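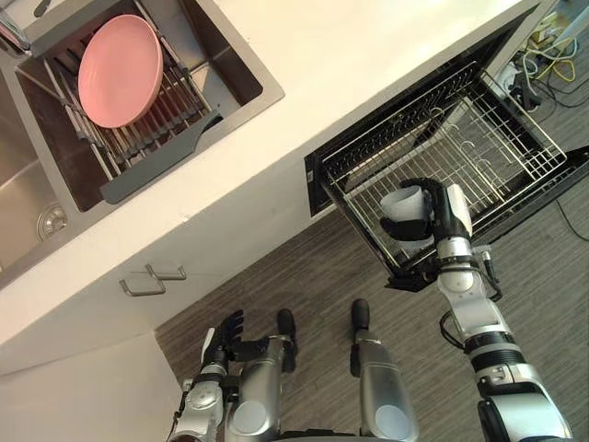

A pink plate in the rack at the sink.

From the Kitchen: Hard Water and What to Do About It

If you moved to Rulow from anywhere west of the river, you have probably noticed the white film by now. It gets on the glasses first, then the kettle, and one morning you run your hand along the faucet and it feels like fine sandpaper. We get more mail about this than about parking (and you know how we all feel about parking!), so I promised in May that I would write down what has worked at our house and what a good many of you have passed along.

White vinegar is still the thing I reach for. For the kettle, fill it halfway with equal parts vinegar and water, bring it to a boil, turn it off and go do something else for 30 minutes. Rinse it twice, maybe three times if you are fussy about your tea like I am. For the faucet, soak a rag, wrap it around the spout and hold it on with a rubber band. Please don't try this on marble or any natural stone — I learned that one the hard way with a windowsill in our old place in Aruvport, and the dull spot was still there when we sold.

Glasses are trickier. If the cloudiness wipes off with vinegar, it is only minerals and you can get it all off with a bit of patience. If it stays, the glass itself is etched, and I'm sorry to say those are now your everyday glasses. Several readers swear by drying them with a towel while they are still warm, and I have come around to it, though it does feel like something my grandmother would have made me do.

Romaniuk Hardware on the square carries test strips in packs of 20, and they are kind about explaining the color chart. Dip one before you spend money on a softener. Our own strip came out darker than I expected, and we are still going back and forth about it over supper.

Next month I'd like to write about cast iron, so send me your stories. The box by the door at the Zultness reading room is fine, or just catch me at the bakery.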